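首页 > 助学手册 > 资助人指南 > 怎么给受助学生写信

怎么给受助学生写第一封信

你在 Janholm 助学计划里认领了一名学生，交了第一学期的 300 元，然后收到一封邮件，请你“方便时给孩子写封信”。多数人的方便时从此再没到来。有人把草稿写了九遍，每一遍都以“你好，最近学习怎么样”开头，并且在这里停下。下面是我这几年写信、改信、替别人催信攒下的一点办法。

一、先读学生的来信，读两遍

第一遍看成绩和家里情况，第二遍找闲话。闲话才是你回信的抓手：宿舍漏雨，数学老师口音重，妹妹把他的校服染成了粉色。成绩单人人都会夸，染粉的校服只有认真读信的人才会提。

二、开头别问学习

他身边已经有一整套人马在问了。先说你自己：住在哪儿，做什么工作，上学时哪一科最差。我第一封信写的是我物理考过 60 分，全班倒数，当晚回家说卷子还没发。对方的回信比上一封长了一倍，还很客气地附了几条学物理的建议。

三、长度控制在一页纸

两页以上像训话，三行像催款通知。信要由 Zurken 办事处的老师转交，有些还得翻译，请体谅他们的眼睛。成语尽量少用，“宝剑锋从磨砺出”译过去再译回来，会变成一件管制刀具。

四、哪些话不写

不写金额。他知道有人替他交了学费，不需要每封信复习一次。
不许诺。“等你毕业我去看你”写起来很痛快，孩子会当真，记好几年。
不写电话、住址和社交账号。往来一律走办事处，这一条没有商量余地。
不劝他将来学什么专业。你自己当年听劝了吗？

五、问两个他答得上来的问题

“你有什么梦想”很难答，大人也答不好。“从学校走回家要多久”“食堂哪天的饭最难吃”，这种问题一问就有下文。问题也别超过两个，再多就成了填表。

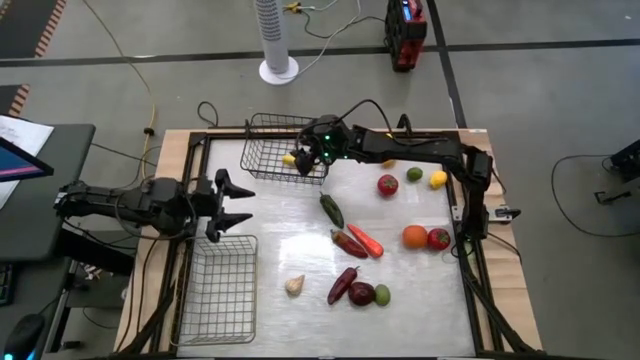
六、寄出之前

信纸右上角写学生编号，一般是四位数，例如 1,705，抄的时候把逗号去掉。编号抄错的信会寄到另一个孩子手里，他会很困惑地得知你很喜欢他家的山羊。

电子版存成普通文档，用学生编号命名，发到 Lemieux 校区的收信邮箱。手写的拍照或扫描都行，字迹请按“给陌生人看”的标准来，别按处方的标准。

想随信寄东西的，先问办事处。薄的书签、明信片通常没问题，巧克力到的时候已经是另一种物质了。

七、然后就是等

四月和十月各转交一次，错过就等下一批。孩子回信也要赶在假期前交给班主任，所以一来一回隔上半年很正常，不代表他不喜欢你。也有学生连着几封都只写“谢谢您，我会努力的”。照常回就是了，接着讲你楼下那只猫，讲你上周把饭烧糊了。我那位学生到第四封才肯告诉我，她其实讨厌当班长。

他的每封信都留底，写下一封之前翻出来看看，免得你第三次问他有几个兄弟姐妹。

相关文章
· 学费到底交到了哪里：读懂 Janholm 学期单据
· 学生中途转学，资助怎么办
· Redeck 寄宿中学的一天
· 不想续资了，怎么体面地说
· 给高三学生写信的几点补充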